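Clamosus heat detection collars: a season on a 228-cow herd

Reviewed by Ákos Magyar

We milk 228 cows through a 14-a-side swing-over herringbone, on a mix of irrigated ryegrass and dryland paddocks. Joining is seasonal with a smaller autumn group. For years we did heat detection with tail paint, a set of patches and whoever was in the pit at the time. It worked well enough when the same two people did every milking. Once we started relying on relief milkers for the weekends, it got patchy, and by the end of the joining before last I was tired of arguing about whether a cow had been rubbed or had just walked under a low branch.

So we bought collars. I looked at three systems and ended up with Clamosus, mainly on the strength of the local dealer, Mac Suibhne, who were prepared to come out and walk the farm before they quoted. This review covers one full spring joining and the months up to December. We paid for the gear ourselves at the normal price.

What you get

The kit is a neck collar with a tag and a counterweight, a base station that goes on the dairy roof, and a repeater for any ground the base can't reach. We needed one repeater. The software runs in a web browser and there is a phone app. The drafting gate is extra and I'll come to that.

We started with 100 collars on the early calvers and the heifers, ran them for a few weeks, then ordered enough to do the rest. If you are thinking of doing it in stages I would say don't. Having half the herd on paint and half on collars meant two lists at every milking, and the relief milkers got them mixed up more than once.

Fitting

Fitting is simple but slow. The strap is wide nylon webbing with a plastic buckle, and the tag has to sit high on the left side of the neck with the weight hanging underneath. We did them in the herringbone after morning milking, one person up the front on the collars and another reading the ear tags into the phone. It took us three mornings for the second lot. Heifers were the worst, as you would expect, and we ended up putting the last few through the crush.

Check them again after a fortnight. Cows change condition quickly after calving and a collar that was snug in the springer paddock can be loose enough to swing round by the time she is in peak milk. We had several that needed taking up a couple of notches. One heifer got a front foot through hers, which was our fault for leaving it too slack. She was fine.

Heat alerts

The reason we bought them, and the part I am happiest with. The collar needs a week or so to learn what is normal for each cow. From then on you get an alert with a time, a strength score and a suggested window for AI. The list is ready before morning milking, and on our place it has been on the screen by the time I have the kettle on.

Over the first six weeks of joining we ran tail paint alongside the collars. Most days the two lists matched. Where they differed, the collars usually had cows that the paint had missed, mainly quiet ones cycling overnight. There were false alerts too. The day we moved the herd across the road to the far block and they all galloped up the lane, we had a long list of cows supposedly on heat, and a similar thing happened after a thunderstorm. The strength score helps here. I stopped drafting anything with a low score unless the paint was rubbed as well.

Our submission rate was better than the year before and the vet was pleased with the early scan. I won't put all of that down to the collars. It was a kinder spring, and we fed more grain before joining than we usually do.

Health alerts

These work off rumination and activity. They are useful, but need a bit of judgement. We picked up two cases of milk fever early, one of them at night, and a cow with a twisted stomach who still looked bright enough at the gate that I would probably have left her until the afternoon. Against that, we had any number of alerts for cows who were perfectly well. Changing from silage to fresh pasture will set it off across half the herd. You can adjust the sensitivity and I would suggest turning it down one step from the factory setting.

It does not detect mastitis in any way I would rely on. A cow has to be quite sick before her rumination drops. Keep stripping and keep an eye on your filter sock.

The drafting gate

We added a Kinen gate at the dairy exit, which takes the list from the Clamosus software and sorts cows as they leave. The gate itself is solid and quiet and cows got used to it in a few days. The link between the two systems was the weak spot. For the first month it would drop out every so often and let everything straight through to the paddock, and the first you knew of it was an empty draft yard and a technician due in half an hour.

Mac Suibhne came out twice and on the second visit, a Friday, replaced the network cable and moved the control box off the wall shared with the vacuum pump. It has dropped out once since then. If you are installing one, ask for the box to be mounted away from the plant room from the start.

The gate needs clean air at steady pressure. Our old compressor was marginal and we ended up replacing it, so allow for that in your sums.

Software

The browser version is good. Reports are clear, you can sort by anything, and it imports from our herd recording program without any fuss. Cow 1,118, who has had three ear tags in her life and breaks every spreadsheet I own, came across with her full history.

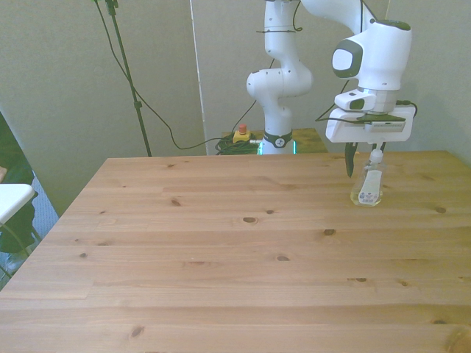

Robotic arm with its gripper over a clear plastic bottle.

The phone app is not as good. It is slow to open in poor reception and it logs you out if you haven't used it for a few days. You can record a mating on it but you can't correct one, so a mistake made in the pit has to be fixed later in the office. I have raised this with the company and was told it is on their list.

There is a yearly fee per collar for the software. You need to read that part of the quote carefully. It is charged on active collars, and a collar on a dry cow counts as active unless you switch it off in the settings. You can park them as a group, which takes a minute, but I didn't know that until the first invoice.

Range and batteries

The base station covers the dairy, the yards and the near paddocks. With the repeater on the hay shed we get everything except one gully on the bottom block. Collars store data when they are out of range and send it on when the cow comes back, so the only real effect is that alerts from that paddock are late.

The batteries are sealed and can't be changed on farm. I can't comment on how long they last after one season. We have had two tags fail so far, both replaced under warranty, and both turned up in the post within the week.

Likes

Heat detection on quiet cows and overnight heats
Clear morning list that a relief milker can follow
Dealer who answers the phone
Good reports in the browser version

Dislikes

Phone app needs work
Gate link was unreliable for the first month
Too many health alerts at the factory setting
Yearly fee is easy to misread

Would I buy it again

Yes, for the heat detection. If you have a small herd and the same people in the shed at every milking, I think paint and a sharp eye will still do the job for a lot less money. For a herd our size with changing staff, the collars have taken a job off my plate twice a day through joining. I'd buy the lot in one go, get them on well before the planned start of joining so they have time to settle, and leave the gate until the following year if money is tight.

We have kept the tail paint. There is still half a drum of it in the shed and it goes on the cows with low scores.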